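Home | Projects | Reports | Contact

Sturex Voter Access Project
Progress report to the grants officer, 29th August

What a summer! We've now registered 310 first-time voters, and 86 of them signed up at the county fair alone. Margareta Zamfir ran that table and wants two next year.

Candidate forum
All eight council candidates have said yes (even the two who skipped February's). Bogdan Iordache is moderating, and more than 37 residents have sent in questions.
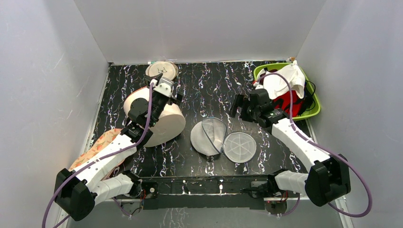
Next steps
Print the ballot guide, book rides for election day and send you the final budget.

Mehwish Bugti

Recent reports
Spring update
Poll worker training
Forum notes, February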